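Associação de Moradores e Amigos de Fornen
Ata da reunião ordinária de 13 de dezembro de 2023

Aberta a sessão às oito e meia da noite, na sala grande da sede, com chá e com o aquecedor emprestado pela mercearia Kaplan (a quem deixamos já aqui o nosso agradecimento, porque a sala estava bem mais simpática do que na reunião passada), a mesa deu as boas-vindas a todos e em especial às famílias novas da rua de baixo, que vieram pela primeira vez e que esperamos ver muitas vezes mais.

Ponto 1. Ata anterior
Lida em voz alta, com a paciência do costume. Foi pedida uma correção: onde se lia que o muro do lavadouro tinha sido caiado, deve ler-se que foi caiado do lado da estrada, faltando ainda o lado da horta. Feita a emenda, a ata foi aprovada por unanimidade.

Ponto 2. Contas
O saldo à data da reunião é de 1712 euros. A festa de agosto deixou 499 euros limpos, já descontados o aluguer do som e a licença, e houve quem recordasse, com toda a razão, que no ano do temporal tínhamos ficado a dever dinheiro. O orçamento da Dutix para reparar o telhado do lavadouro é de 1304 euros, com telha incluída e andaime à parte. Conversou-se bastante sobre o andaime. Um vizinho ofereceu o dele, que está guardado no palheiro e que, segundo disse, só precisa de duas travessas novas. Ficou decidido aceitar a oferta, pedir à Dutix que veja primeiro o andaime e só depois assinar. Votaram a favor todos os presentes, menos uma abstenção de quem preferia esperar por segundo orçamento.

Ponto 3. Almoço de Reis
Foi o ponto mais demorado da noite, e também o mais animado. Mantém-se o almoço na sede, com sopa, cabrito e arroz de forno, e cada casa traz uma sobremesa. Quem não come carne deve avisar na mercearia até à véspera, para se fazer uma travessa de legumes à parte. As crianças cantam as janeiras antes da sopa, e pediu-se encarecidamente que não sejam dezassete quadras como da última vez, por muito bonitas que fossem, porque o arroz secou. 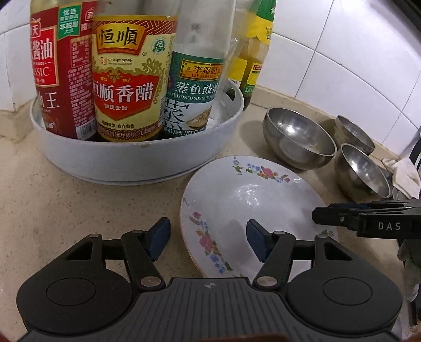 O livro de receitas de Fornen continua a crescer e já vai para a segunda volta de revisão. A gráfica Ralatia aceita receber os textos até ao fim do inverno e pede que venham já passados a limpo, com as medidas em gramas, o que deu origem a uma discussão muito bem-disposta sobre quanto pesa uma chávena de farinha das nossas avós. Para a capa houve várias ideias, desde o forno comunitário até à vista do adro, e a que recolheu mais simpatia foi a de usar louça antiga das casas: um prato branco de porcelana como este, com a cercadura de rosas cor-de-rosa, florinhas azuis e folhas verdes, dá logo vontade de lhe pôr em cima uma fatia de bolo de mel. Houve também quem sugerisse repetir um raminho dessas mesmas flores na abertura de cada capítulo, e a gráfica vai dizer quanto custa a cor nas páginas de dentro. Faltam ainda sete receitas das prometidas, entre elas a do folar, da qual há duas versões em disputa. A mesa propôs que se publiquem as duas, lado a lado, e a proposta foi aprovada com palmas.

Ponto 4. Caminho da fonte
As chuvas levaram outra vez a terra junto à curva, e quem desce com o carrinho das compras passa mal. Vai escrever-se novamente à junta, desta vez com pedido de resposta por escrito. Enquanto a resposta não chega, põe-se brita na parte pior, numa manhã a combinar, e agradece-se a quem puder levar pá e luvas. Foi pedido que se deixasse livre a valeta, que na última vez ficou tapada e mandou a água toda para o portão da escola velha.

Ponto 5. Outros assuntos
Pediu-se que a chave da sede volte sempre ao prego da entrada. Parece coisa pequena, mas o grupo de bordados ficou duas vezes à porta, ao frio, e merece melhor.
A biblioteca da sede recebeu duas caixas de livros, quase todos romances e alguns de jardinagem, que podem ser levados para casa desde que se assine o caderno.
Perguntou-se pelo presépio. Monta-se no sítio habitual, e o musgo apanha-se apenas onde houver com fartura.
Uma das famílias novas ofereceu-se para dar uma ajuda com a página da associação na internet, oferta que foi recebida com verdadeiro alívio.

Nada mais havendo a tratar, a mesa desejou a todos boas festas e muita saúde, e a sessão foi encerrada às onze menos dez. A próxima reunião será marcada depois do almoço de Reis e anunciada no vidro da mercearia Kaplan.

A mesa da assembleia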